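Keeping the Sumo cell in step with its model

Ebenezer Arthur looks after one robot cell at Wetbridge, and he has looked after it since it was bolted down in May. The cell is called Sumo. It has a single six-axis arm, a fixed table and a gray bin, and it exists twice: once on the shop floor and once as a simulation on the workstation beside it.

"People ask which one I maintain," Arthur says. "Both. If I move the bin on the floor and don't move it in the model, the next program that comes across is wrong before it runs."

The arm is a Dandano unit, bought used. The controller software comes from Majimbun, where Sugeng Yusof handles the integration side. The two men speak most mornings at 7:30, before the cell is powered up.

The morning check starts with the bin. Arthur touches off three points on the rim with a probe held in the gripper and writes the values to a log. The software fits a corner and two edges to them and compares the result with the stored frame. Rotation matters more to him than position. "An offset you can see. It misses by the same amount everywhere. A small rotation looks fine at the corner you taught and then drifts along the wall until you're scraping."

The bin in the model was turned on the table on purpose. Yusof wanted the approach paths tested with the walls at an angle to the arm's base axes. "With everything square, errors in the frame can hide," he says. "Turn the bin and they show up in X and Y together."
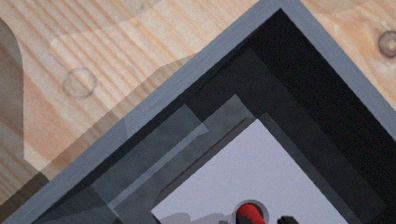
The bin corner in the simulation, with the red cylinder standing in its recess on the bin floor.

The red cylinder is the reference part. Arthur runs the wrist over it at low speed, stops at a taught height and checks the center against the recess. He does this in the model first, then on the floor. The limit is 0.3 mm. Anything over that goes back to the rim points, and if those are good he looks at the tool.

The tool is usually the problem. The fingers are held by four screws on a dovetail, and Arthur found early on that they would settle after a collision even when nothing looked bent. He now retorques them every 300 cycles during setup work and records the tool center point again afterward. At the last count the log held 186 of these recalibrations. "Most changed nothing. I still want them in the log, so that when one does change something I know what the value was before."

Lighting took longer than either of them expected. The walls of the bin are dark and the floor is pale, and the first vision settings handled one or the other. Yusof lowered the exposure until the floor stopped clipping, then restricted the search to the floor area. The walls are no longer used for detection at all; their position comes from the probe. "We spent a week trying to find a wall edge in shadow," he says. "We already had it from the touch points."

The repair history is short. A cable in the wrist dress pack failed at joint five after 33 days. It had been tied too tightly at the elbow and was taking the full twist over a short length. Arthur rerouted it with a longer loop and moved the clamp back. He also added the loop to the simulation as a simple collision volume — a rough shape, he says, and larger than the real cable.

Next on his list is the backlash test on joint two, which he has put off twice. Yusof would like it done before the controller update. Arthur wants the update first, on the grounds that it resets the servo gains and he would have to repeat the test anyway. They had not settled it when we spoke.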